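**October, notebook, sim bench – cup stacking, Omeck set**

Started 8:40. Goal for today: get the cup stack task past 300 usable episodes so Panmont can kick off a first training run overnight. Lilac cup goes into the green one, fruit stays put as distractors. Teleop in sim, right hand only.

Two stills from the batch, for layout v3:

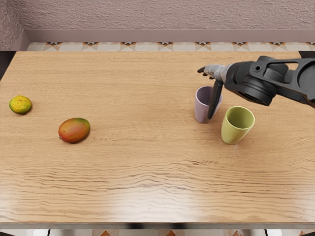
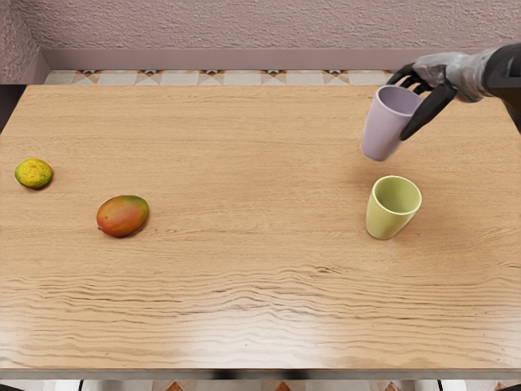 Layout v3 = cups right, fruit left, middle of the table open. Keeping the fruit well out of the arm's path on purpose for now. Want a clean set first, then start moving things around. v4 will put the mango between the cups and the lime (or whatever we call it, the asset is named citrus_02 and half the prompts say lime, half say lemon. Needs fixing before labels go out. Vote: "small citrus fruit" everywhere).

**Counts at lunch**

- recorded: 416
- kept after first pass: 300 on the nose, stopped there to check quality
- rest thrown out, reasons below

**Why episodes got tossed**

- thumb lands on the rim and the cup tips over. Most common by far. Operators come down too steep
- cup let go early, bounces off the green rim, rolls. Physics looks ok, its just a bad demo
- long pauses. Anything with the hand parked over the cups for more than a few seconds. The policy learns to park too, we saw that with the Prarkent drawer set and it took ages to get rid of
- a handful where the sim dropped steps. Timestamps jump. Script catches these now

NOT tossed: slow ones, wobbly ones, ones with a regrasp that ends in a good stack. We want the recoveries. Had this argument twice already, writing it down so we don't have it again. Tag them `recovery`, keep them.

**Grasp notes**

Thumb is the whole game here. Going in from the side with the fingers already half curled works much better than coming down open and closing. Tried both for a block each. Side approach felt easier on the wrist too (the operators wrist, not the robot's).

Contact friction on the cups is still the default from Benmoussa's asset pack. Feels too grippy. Cups stick to a fingertip a hair longer than they should on release. Dropped it a little on a scratch copy and release got cleaner but the lift started slipping. Left the default in for this set, mixing two frictions without a tag would be a mess. Do it properly in v4 as a randomized param, logged per episode.

Also the cup tilt. Nearly everyone lets the lilac cup tilt while carrying and straightens up at the last moment. Fine if it's straight before the drop. The auto success check only looks at the final pose so it passes anything, including two where the cup went in on its side and fell upright by luck. Pulled those by hand. Check should look at tilt at the moment of release as well.

**Afternoon**

Restarted 1:15. Swapped operators every 90 minutes, error rate goes up after that and nobody notices in themselves. Start poses jittered a bit wider for both cups. Green cup stays the nearer one in every start pose, which I don't love – policy may just learn "go to near cup". Swap positions for a third of v4 at least.

Wood grain on the table is the same texture in every episode. Same tiles, same wall. Asked Omeck if they want background randomization now or after the first run. They said after. Ok, but it means don't read anything into numbers from a differnt room.

End of day: 628 recorded total, second pass not done on the afternoon ones. Panmont run started on the morning set only. Config is in the shared folder, seed fixed, action chunk same as last time.

**Things that broke**

- glove calibration drifted once, index finger read as curled when flat. Recalibrated, marked the block before it as suspect
- disk warning around 4. Moved the raw video off, kept the state logs local
- replay viewer plays episodes at the wrong speed if you open two at once. Just open one

**To do**

- [ ] second pass on afternoon block
- [ ] rename citrus asset + rewrite prompts
- [ ] tilt at release in success check
- [ ] cup swap + friction param for v4
- [ ] ask Benmoussa if there's a taller cup in the pack, same taper
- [ ] look at the overnight loss before recording anything new

Prompts in use right now: "put the lilac cup in the green cup" and "stack the cups". Second one is ambigous, doesn't say which goes in which. Leave for this set, split it for v4.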